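3.2 Utensil storage at the table

The second task group concerns the sorting of eating utensils into an upright caddy. It was included because mixed utensils are a common source of clutter in the households surveyed at Wenport and Lollimside, and because long, thin items behave differently in storage from the bowls and cups treated in Section 3.1. Figure 4 gives two moments from one sorting occasion.
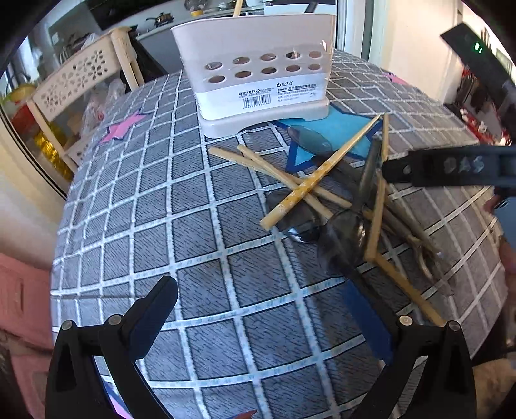
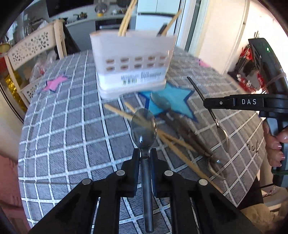

Figure 4. Utensil sorting at a table with a patterned gray cloth. First picture: chopsticks and metal utensils lying on the cloth in front of the caddy. Second picture: a stainless steel spoon held upright, with chopsticks standing in the caddy.

The caddy is a light-colored plastic box, rectangular on a slightly wider base, with two rows of five ventilation holes. Containers of this general form were used at both sites. We did not require the product label to be removed, and the label is visible in both pictures. The box has a small footprint relative to its height, so the order in which items are inserted affects its stability. Metal utensils placed first lower the center of mass; chopsticks placed first leave the box light and easily shifted when a heavier item touches the rim.

Chopsticks account for most of the difficulty on the table surface. When dropped as a loose bundle they come to rest across one another at shallow angles, and lifting one frequently displaces its neighbors. We define a crossing as any point at which two items overlap when viewed from above, and use the number of crossings as the measure of initial disorder. Spoons contribute fewer crossings per item but have an uneven mass distribution - the bowl end is heavier - and tend to rotate when lifted near the middle of the handle.

Participants were told only that all utensils should end up in the caddy. Orientation was left open. Of the 2,670 insertions coded under the Calado scheme, the majority of spoons were placed bowl up, in agreement with the earlier Lornov home study. Participants who stored spoons bowl down usually did so for the whole set, and rarely changed orientation within a trial.

The tablecloth was kept in place during all trials. Its printed grid gave coders a reference for item position, although the printed stars reduced contrast in places, chiefly where metal utensils overlapped a star of similar tone. For this reason 27 trials were coded a second time, and 4 were excluded from the position analysis while remaining in the insertion counts. Trials ended when the last item was released, whether or not it stood fully inside the box - leaning items were recorded separately and are discussed in Section 4.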